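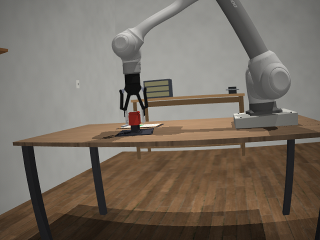
How a Robot Learns to Pick Things Up

By Liesbeth Vanhove
2021-03-12
32 shares | 4 comments

When you were very small, you learned to pick up a block. You reached for it and missed. You knocked it over. After a lot of tries, your hand knew what to do, and now you can pick up a block while thinking about lunch.

A robot arm doesn't start out knowing any of this. It has motors that bend its joints and a gripper that opens and closes, but no idea when to do what. Someone can write out every move for it, step by step. That works well if the block is always in the very same spot. Move the block over by the width of your thumb and the robot may close its gripper on air.

So there is another way. People show the robot many examples, and a computer program looks for what the good ones have in common. The program is called a learning system. At Brikwood, our workshop in Brumthorpe, gathering those examples is most of what we do.

What is an example?

One example is one try at a job, saved from start to finish. The job might be "pick up the red block." While the arm moves, the computer saves two kinds of things over and over:

- what the cameras see
- where each joint of the arm is, and how far open the gripper is

Later, the learning system goes through the saved tries and matches the two. When the view looks like this, the arm should move like that.

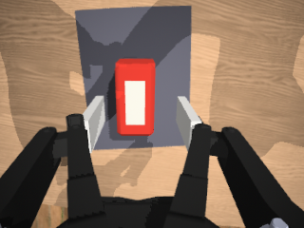

A red block between the gripper's two pale pads, seen from above.

A view from close to the fingers is useful for the last part of the job. From across the room it is hard to tell if a block is in between the pads or a little too far to one side. Up close, the gap on each side is easy to see. A view from farther back is better for the first part, when the arm has to find its way over the table. We save more than one view of each try so the program can use both.

A table inside a computer

Our table is not in a room you could walk into. It is a simulation, which means a computer works out where everything is and draws it, a bit like a video game. The computer also works out how things fall, slide, and bump. We call our simulation Clakell.

Practicing this way has some good points. If the arm swings too far, no motor gets broken. If the block falls on the floor, we press a key and it goes back on the table. On a good day we can save up to 100 tries before we stop.

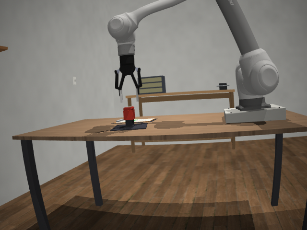

Somebody still has to steer. One of us holds a controller and guides the arm through the whole job: over to the red object, down, close the gripper, up again. You have to go slowly, because a jerky example teaches jerky moves. New people usually need a few days before their tries are worth saving.

After each try we watch it again and mark it "yes" or "no." A "no" goes in a separate folder. We keep those, because a program can also learn what a mistake looks like.

Why the tries can't all be the same

Suppose you only ever practiced catching a ball thrown by your sister, in your yard, at noon. Then your cousin throws one in the evening and it bounces off your nose. Learning systems have the same trouble. They get used to whatever they were shown.
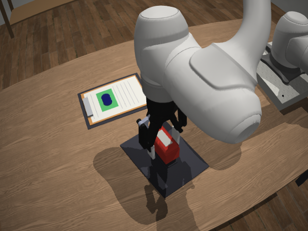

A learning system can also pay attention to the wrong thing. It doesn't know which parts of a view matter for the job, so it may pick up on anything that keeps showing up. The clipboard near the mat has a bright green patch on its paper – easy to spot, and no help at all for holding a red box. If the clipboard were in the same spot in every single try, the program might start using it as a signpost. Shadows can cause the same kind of mix-up, and there are plenty of them across the mat and the wood. So between tries we change things. We turn the mat, move the light, or slide the clipboard over.

Try it at home

You need a friend, a cup, and a scarf to cover your eyes.

1. Put the cup on a table and put on the scarf.
2. Let your friend steer your hand to the cup using only the words left, right, forward, down, and close.
3. Do it 4 times with the cup in the same place.
4. Now have your friend move the cup and stay quiet. Reach for it.

Did your hand go to the old place? Then you learned from your examples, and your examples were all alike.

In June we will put up a second page, about the Wongsuwan test. That is the one where the program has to steer the arm with no person helping.

Contact Brikwood | © 2021 Brikwood, Brumthorpe | Back to top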